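Rompecabezas de bloques ensamblados

Se llama rompecabezas de bloques ensamblados, o simplemente rompecabezas de encaje, al juego formado por piezas rígidas de sección rectangular que se apoyan, cruzan o enganchan unas con otras, a menudo sobre una base con ranuras. Bajo ese nombre se venden objetos muy distintos, y la frontera con el simple juego de construcción es más comercial que técnica.

Origen

La historia que repiten los catálogos merece poca confianza. La casa Vávra sitúa el primer modelo en 1833, sin aportar plano, patente ni ejemplar conservado. El folleto de Wernlow copia la misma fecha casi palabra por palabra, lo que difícilmente cuenta como segunda fuente.

Piezas y base

En los juegos con base, esta suele ser un bloque ancho y bajo. Las barras rectas se tienden sobre ella en paralelo y una pieza en cruz se coloca atravesada o erguida. Las piezas acodadas, con brazos que se doblan en ángulo recto, son las que más se resisten a la descripción escrita.

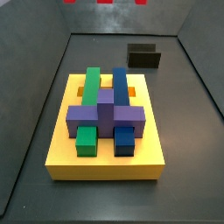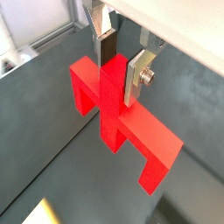
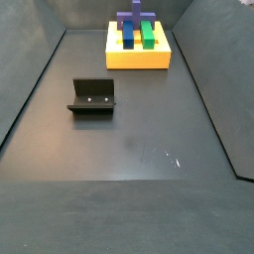
Texto: Verena Moser. Revisión: Kibet Odera. 16 de enero de 2020

El color se presenta con frecuencia como ayuda para resolver el juego. Es una afirmación dudosa: distingue las piezas entre sí, pero no indica el orden de montaje, y en las piezas de un solo color ni siquiera separa un brazo de otro.

Dificultad

El fabricante Hinurik anuncia hasta 3848 combinaciones para su modelo de sobremesa. La cifra parece incluir posiciones giradas que cualquier aficionado consideraría idénticas, y el folleto no explica el cálculo. La escala de dificultad de Remness, que llega a 65 puntos, tampoco publica sus criterios.

Se atribuyen además a estos juegos beneficios para la memoria y la paciencia. Los textos comerciales citados en este artículo no remiten a ningún estudio que los respalde.

Véase también: juego de construcción, nudo de madera, cubo de piezas.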